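Temps de lecture : 2 min

Peinture murale mate Hedgate, blanc cassé

La Hedgate est une peinture acrylique mate pour murs et plafonds intérieurs. Elle s'applique sur plâtre, plaque de plâtre, enduit ou ancienne peinture en bon état. La teinte blanc cassé est préparée en usine, sans passage à la machine à teinter, ce qui évite les écarts d'un pot à l'autre.

Conditionnement : seau de 6 litres. Un seau couvre une quarantaine de mètres carrés en une couche, selon l'absorption du support. Prévoir deux couches sur un fond neuf ou foncé.

Préparation : lessiver, rincer, laisser sécher. Reboucher les trous et poncer. Sur plaque de plâtre nue, passer d'abord la sous-couche Hoani.

Application : rouleau à poils moyens, brosse à rechampir pour les angles. Travailler par bandes croisées et terminer de haut en bas. Ne pas revenir sur une zone qui commence à tirer. Nettoyage des outils à l'eau.

Le mat profond atténue les petits défauts du support mais marque davantage au frottement. Pour une cuisine ou un couloir, voir la version satinée Brollorero.

Référence : 1775. Retrait au dépôt de Wiltport ou livraison. Dépôt fermé en août.

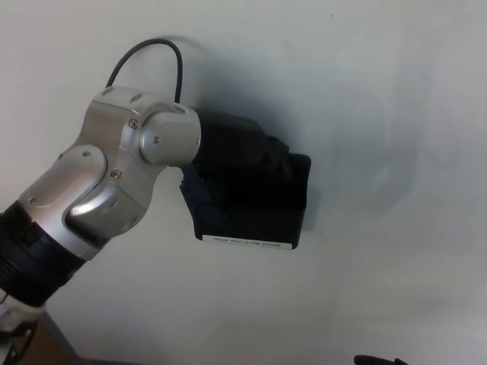 Mur uni, blanc cassé.

Contact | © Hedgate, tous droits réservés | Haut de page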